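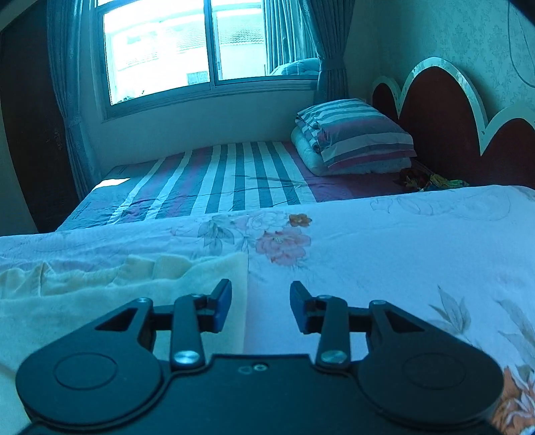 Tonda with the fingers apart over the near bed, blue pads on.

February, after lunch, back bedroom

I said I'd write this up the same evening and of course it is now two evenings later, with a cup of tea and the bench light on, so forgive me if the order wanders a bit. Masaru, most of this is for you. Silvia has heard it all in person, poor thing, but she asked for it in writing as well so that it ends up in the binder at Kassa with the rest.

The big news is that the left side doesn't bind anymore! I had been blaming the pivot pins for weeks, and I owe them an apology. I took the whole left linkage apart on the kitchen table, lined everything up on a dish towel in the order it came off, and found that the inner face of one arm had a burr you could feel with a fingernail but could hardly see. It was dragging on its neighbor every time the finger closed past the halfway point. I went over both faces with 600 paper laid flat on the glass from an old picture frame, wiped them down, put them back with the tiniest bit of grease, and it swung like a garden gate. I did the right side too while I was at it, even though it hadn't been complaining, and I think it's a little smoother also (or I'm in a good mood, which is possible).

The big round screws at the bottom of the central arms are the ones from the Skostent order, drawer 3565 if anybody needs more. Please don't crank them down. Snug, then back off a hair, then work the fingers by hand a few times and snug again if there's any wobble. Last time they got tightened properly hard and the whole thing went stiff as a board, and I spent a Pevamden bus ride wondering what I'd broken.

Pads: still the blue rubber. I know Masaru wants to try something softer, and I have no objection, but I'd like to finish the cloth tests with one kind of pad before we change anything. Otherwise we'll be sitting at Kassa arguing over which change did what, and we have done that before, with sandwiches, until closing time. 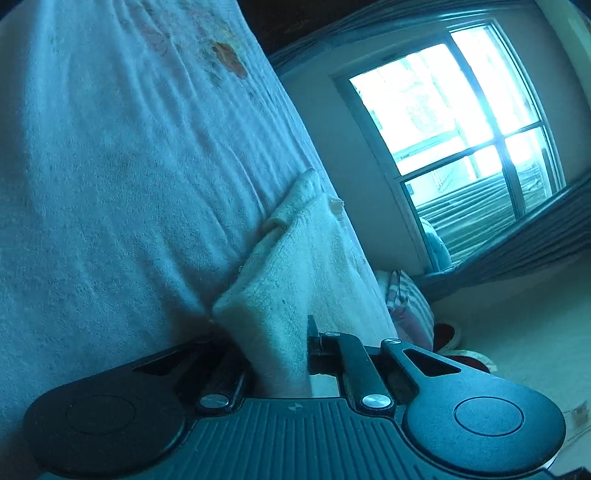
Cloth is so much harder than blocks, and I keep having to relearn it. A block is where you left it. Cloth has slid, or sunk, or decided to be three folds instead of one, and my habit from the block tests of coming straight down and squeezing just pushes the material away in front of the fingers. Going in at a slant and closing slowly works better for me, with a small lift at the end of the squeeze. With the terry piece you get a raised fold like the one pinched there, standing up in a ragged point with the long shallow creases all running in toward it, and I've started reading those creases as a kind of gauge. If they gather at the fingers, the pull is going where I want it. If they run off somewhere else, I've usually caught a corner of the wrong layer and might as well let go and start over.

The thin sheets are another story and I'm not ready to tell it. They slip. I tried closing harder and my thumb got tired long before the sheet was impressed. Silvia thinks the pad faces want some texture, fine lines running crosswise, and offered to cut a test pair on her side of the bench. Yes please, whenever you have a minute, but keep the smooth ones safe so we can go back.

One small thing I noticed and haven't chased: a faint click near the end of the closing stroke. I can't feel it in the fingers, only hear it, and only when the house is quiet. It could be the grease settling. I'll listen again with the radio off.

To do before I carry it back:
- finish the terry tests, then fleece
- check the big screws after a long session
- ask Masaru whether the return spring on the spare is the same as this one
- cycle it on the bench jig, 2000 closings, and look at the arm faces again for rubbing
- bring back the good tweezers, which are Silvia's and have been in my apron pocket all month

Tonda goes in the padded box on the lower shelf when I'm finished, fingers open, please, so the pads don't take a set.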